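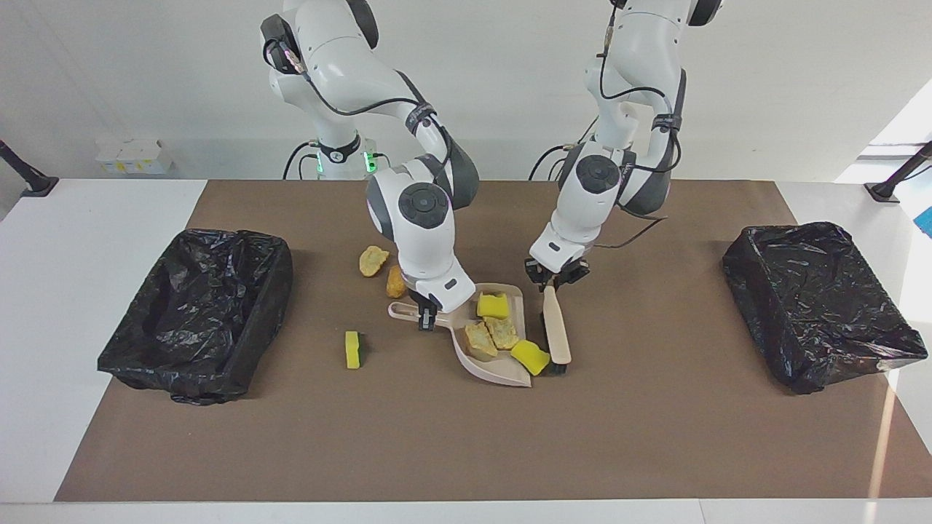
Setting Up Your Havari Countertop Crumb Drawer, Part 2: First Clean and Fitting

Before you slide the drawer in for the first time, give the spot where it will live a good going-over, even if you wiped the counter this morning. Crumbs have a way of settling right where the rails need to sit flat, and a single crust under the left rail will make the whole drawer rock. A small hand brush with dark bristles and a plain beige dustpan will do the job nicely, and bigger chunks can go in the pan along with any old sponges you're ready to part with. Please don't use a vacuum hose near the rails once they're down – the felt strips lift very easily.

1. Unpack the drawer, the 2 rails and the bag of felt strips. Keep the bag, as you'll want it for the spares.

2. Brush the counter from the back wall toward you, then wipe it with a damp cloth and let it dry for 20 minutes.

3. Peel the backing from the felt strips and press one along the underside of each rail. Take your time here, and start from the end marked with a dot.

4. Set the rails down with the dots facing the wall. Lay the paper spacer between them and nudge each rail inward until it just touches.

5. Remove the spacer and slide the drawer in slowly. You should feel a soft click near the end.

Note: If there's no click, pull the drawer out, turn it around and try again. The front and back look very much alike, and our own Tsz-kin Leung still gets it wrong on a sleepy morning.

Caution: Leave the drawer empty for the first 25 minutes so the felt can grip. Never place a hot toaster on the lid with the drawer open.

For daily care, empty the drawer whenever you've made toast for a crowd, and wash it by hand in warm, soapy water. Replacement felt strips are listed as part 108 on your packing slip.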